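Notes for week 6: learning from hand-held grippers

Last time we finished with teleoperation, where a person drives the arm and every demonstration costs you robot time. Today's method drops the arm while you collect, and I think it's one of the loveliest ideas in the whole course! You carry the gripper yourself, do the task with your own hands, and record where the gripper went and what it saw.

The whole thing stands or falls on pose. If we don't know where each gripper is at every moment, we have film and nothing to copy. In the Altar project we fix a cube with printed square markers to each gripper. A cube can be turned a long way and still show a face or two to a camera, so the pose can be worked out from one good view of a single face (two faces are better, as you'll see in the exercise). The head camera sees the hands and the workspace together, and the gripper camera gives the close view that the policy will have later on.

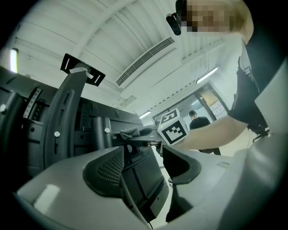
Marker cubes on the hand-held grippers, from a gripper camera and from the head. 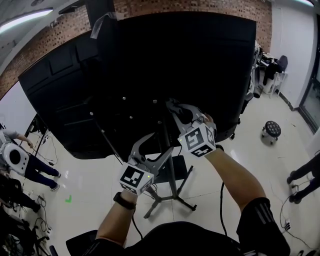
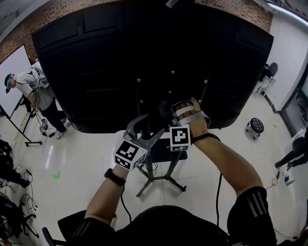 Now the result, which surprised me when I first ran it. We trained one policy on 200 demonstrations and another on 600, same network, same task (Maglaya, the two-handed lifting task from the June lab). The bigger set did better, as you'd hope. But when we threw out every recording with a long gap in the cube track, 19 of them in the small set, the small policy caught up on most starting positions. Clean poses bought us more than extra hours did!

Before the lab, please read the Irau notes on camera calibration, and work out the pose error you'd expect if a marker corner is off by one pixel. Bring your working, even if it's messy.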